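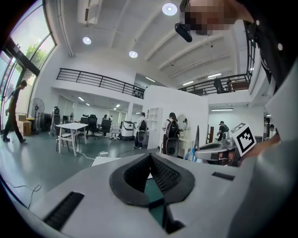 Stovwood open day, anyone else go?

gjara_shop
Went to the Stovwood open day in Jorville on April 25, 2025. Drove 2 hours for it. They let visitors try the hand-held gripper, the one with the soft mesh pads, and told us this is how Lora learns her jobs. You pick stuff up, it records you, the robot copies. Nice building, lots of daylight, friendly people. What I did not see was Lora doing a job from start to finish without somebody standing next to her with a tablet. Has anyone?

palletjack946
No, and I asked. I was told "later in the afternoon." I left at four.

Catalina Cabral
I was in the morning group and saw it fold towels. Three towels, one redo. Slow, but nobody touched it. I think you're being hard on them. It's an open day, they had people with backpacks wandering all over the place.

gjara_shop
Three towels is three towels. My line does mixed cartons, some crushed, some with the tape hanging off. I asked what happens with a wet box and the guy talked to me about the size of their data set.

tomk_maint
What are the pads like up close? We had mesh fingers on another unit and they frayed in March, after six weeks.

gjara_shop
Dark mesh, V shape, thick rubbery rim around it. Gap down the middle. Felt grippy enough. I asked about replacement cost and they said pricing "isn't final." The thing is also heavier than it looks, my wrist knew it by the end of my turn.

palletjack946
Same answer they gave at the Palma demo last year. Pricing wasn't final then either.

Catalina Cabral
Palma was a different product, to be fair. That was the fixed arm on a bench. And they did put up the failure numbers this time, on the slide right before lunch. I don't know many vendors who do that.

palletjack946
Failure numbers on what, though? Towels?

Catalina Cabral
Towels and cups. Yes, I know.

tomk_maint
Could you see what the marker tile on the finger is for? The square with the black blocks.

Catalina Cabral
They said it's so the camera can tell how far the fingers are open. Cheap way to do it, I kind of liked that. I'd worry about it getting dirty in our place.

gjara_shop
I'll go back if they let me bring 6 of my own cartons. Emailed them last night to ask. No reply yet, will post if I get one.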